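Asley 605 In-Sink Dish Rack: Review After Three Months
Posted 2019-06-19

The Asley 605 is a coated steel rack sized for one basin of a standard double sink. It competes with the Calado fold-flat and the cheaper Flistis wire tray. I bought mine in March at list price and have used it daily for items that do not go in the dishwasher.
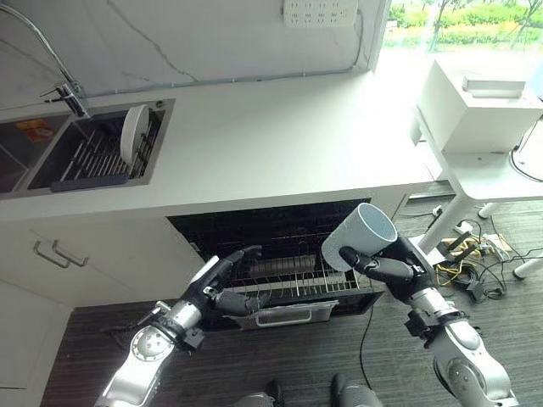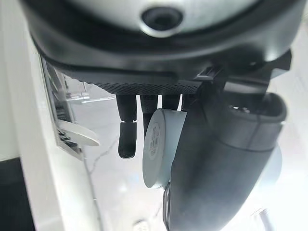

Fit and construction

Published length is 40 cm. Mine measured 2 mm under. The four feet are press-fit rubber caps, and one came off in the second week. Contact cement fixed it. Welds are clean on the top side and rough underneath, where a cloth will snag. The coating has held except for a chip at one corner, which has started to rust.

Load and spacing

Slot spacing suits flat dinner plates. Deep bowls take up two slots and tip forward if the neighboring slot is empty. I loaded the rack to roughly 2161 g of stoneware and measured no sag at the center. Mugs have no dedicated place. The Calado does better here, with pegs along one side.

Drainage

Water falls straight into the basin, so there is no tray to empty. Plates air-dry overnight. Glasses set upside down on the bars hold a ring of water at the rim.

Cleaning

Scale collects at the cross joints. Ten minutes in white vinegar clears it. Priven sells a nylon joint brush that fits between the bars, but an old toothbrush does the same job.

Rating

Fit: 4/5
Coating: 3/5
Drainage: 4/5
Replacement feet: not sold separately as of this writing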